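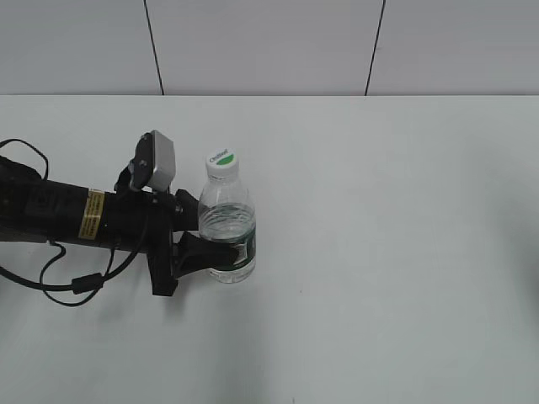 Subject: Re: [dresholm-bikes] Gounder Street crossing and the winter route

Hi all,

Replying to the list as well as to the person who wrote, because two other people asked me much the same thing at the bike racks. The original message is quoted first and my answers follow it.

> I missed the April meeting and the notes haven't gone up yet.
> Can somebody tell me where we stand on the Gounder Street
> crossing? The last I heard, the city was going to put in a
> push button on the trail side, and then I rode through on my
> way home and there were paint marks all over the pavement in
> a different spot from where the button was supposed to go.
>
> Also, is the detour by the rail yard permanent? The signs
> say "temporary" but they've been up since before the leaves
> came down. I have a trailer on the back most days and I can't
> get it through the offset gates at the Clukport end without
> getting off and lifting it around.
>
> Last thing. I'd be willing to help with the fall count if
> it's the morning shift. I can't do evenings.
>
> Thanks to whoever knows.

On the crossing: the push button is still in the plan, but the location moved. The first drawing had it on the existing signal pole, on the right side as you come off the trail. That pole sits nine feet back from the curb, and to reach the button you would have had to roll off the path onto grass and then get back on before the light changed. Several of us said so in our comments. The revised drawing puts a short separate post at the edge of the path, on the left, with the button at a height you can hit without getting off. The paint marks you saw are utility locates for that post. Orange is communications and red is electric. They don't show where the new crosswalk goes, so don't read too much into them.

The crosswalk itself stays where it is. I know some people wanted it shifted east to line up with the trail, and I was one of them. The engineer's answer was that moving it would mean moving the curb ramp and a storm drain, and the money for this round covers neither. We can ask again when the street is resurfaced. I would like to get that request in writing well before then, and if anyone has old photos of the ramp with standing water in it, please send them to me off list.

What is not settled is the signal timing. At the moment the walk phase only comes up if a car on the side street triggers it, or if somebody uses the button on the far corner. Once the new post is in, the button will call the phase directly, but the length of the phase hasn't been changed in the plan. I timed it with a regular bike and it was fine. With a loaded trailer or a kid on a small bike it is tight. I've asked for three more seconds. The answer I got was that they will "look at it in operation," which I take to mean after the thing is installed and someone complains. So when it goes live, please use it, time it if you can, and send in what you find through the city's service form. A message on this list doesn't reach them.

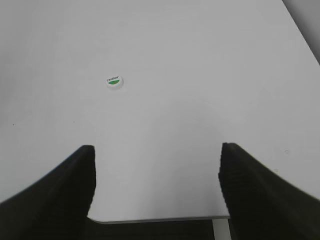

On the rail yard detour: it is still officially temporary. The trail segment behind the yard closed when the retaining wall started to lean, and the repair is tied up with the question of who owns the wall. The city says the railroad does. The railroad has not said anything that I've seen. Until that gets sorted out the detour stays, and I would plan on it lasting through next winter.

For anyone who hasn't ridden it, the detour leaves the trail at the Grurer Avenue underpass, goes two blocks north on the street, turns left at the tire shop and comes back to the trail through the Clukport gates. The two blocks on Grurer are the worst of it. There is no shoulder to speak of, and the parked cars are close. I take the lane there and have had no real trouble, apart from one pickup driver who wanted to talk about it at the stop sign. If you don't want to take the lane, the alley one block over runs the same direction. It is gravel and has some deep holes after rain, but there's hardly any traffic on it.

Now the gates. These are the offset metal barriers that were put in years ago to keep cars and dirt bikes off the trail. You are not the only one who can't get through. I've heard the same from a person with a cargo bike, a person on a recumbent trike and a couple who ride a tandem. When the trail was open all the way, most people came in from the other side and never had to deal with them. The detour sends everybody through, so the gates have become a problem they weren't before.

At the meeting we agreed to ask for one of the two gates to be taken out and replaced with a single post in the center of the path. The parks department uses that setup at the lake and it seems to work. They want measurements of the bikes and trailers that can't get through now, and that is where you can help. What I need is overall width at the widest point and overall length with the trailer attached. Measure it with the trailer hitched and straight. If you have panniers that stick out past the wheels, measure with those on. Send me the numbers and I'll put them in a table with no names attached.

Until then, there is a gap on the uphill side where the fence ends. It is dirt and it slopes, but I've seen trailers go through without being lifted. Go slowly, and don't try it when it's muddy.

On the fall count: yes, please, and mornings are what we are short on. The count is done at two locations this year, the Gounder Street crossing and the Dresholm end of the footbridge. Morning shift is from 7 to 9. We dropped the third location, at the library, when the bike lane there was torn up for the water main. There was some talk of keeping it for continuity, but counting bikes on a street that is closed didn't seem like a good use of anyone's morning. 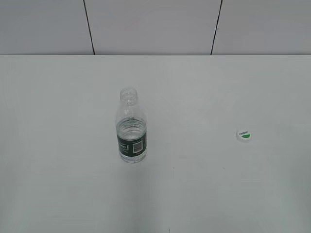 Last year the two morning shifts at Gounder Street came to 516 riders. That figure gets quoted a lot, so I want to be clear about what it is. It is riders passing the point in either direction, so a person who rides out and comes back within the two hours is counted twice. It does not include people walking their bikes or kids riding in a seat or a trailer. I would like to change the last part, and this year's form has a separate column for passengers. Please don't add them to the main total. We need that number to be comparable with the older ones.

The form has otherwise stayed the same. One line per fifteen minutes, tally marks, and a box at the bottom for weather and anything odd, such as a road closure or a school holiday. If it rains lightly we count anyway. If it rains hard enough that you don't want to stand in it, we move to the backup date, and I'll send a message to the list by 6 that morning. Bring something to write on. Clipboards were handed out last time and only a few came back.

There is a short training for new counters. It takes less than half an hour and is mostly going over what to do with scooters (separate column), e-bikes (count as bikes) and groups that go by too fast to tally (get the number first, fill in the rest after). If you have counted before you can skip it.

A few smaller things while I'm writing:

The bike rack at the Clukport post office is back. It is the old one, bolted down in a new spot closer to the door. The end slot is too near the wall to use.

The sweeper has been through the Dresholm underpass. I rode it yesterday and the glass is gone, except for a strip along the north wall where the sweeper can't reach. Stay toward the middle.

Two of the path lights between the footbridge and the ball fields are out. I reported both and was told the parts are on order. If you ride that stretch after dark, you'll want a decent front light, particularly at the bend where the roots have pushed up the asphalt. Someone has sprayed white paint on the biggest bump, and I'm glad they did, but it is wearing off already.

The winter route map needs an update for the rail yard detour. The current version still shows the trail as open. I have the source file and can change the line, but I don't know how to redo the inset on the back. If someone on the list is comfortable with drawing software, write to me. I'd like it ready for the printer before the shops ask for their new stack.

And the April notes: they are typed up and waiting on one correction to the budget item. They should be on the site this week. I'll post the link when they are.

Please trim your quotes when you reply. The digest readers get the whole chain every time.

– Route and count coordinator, Dresholm list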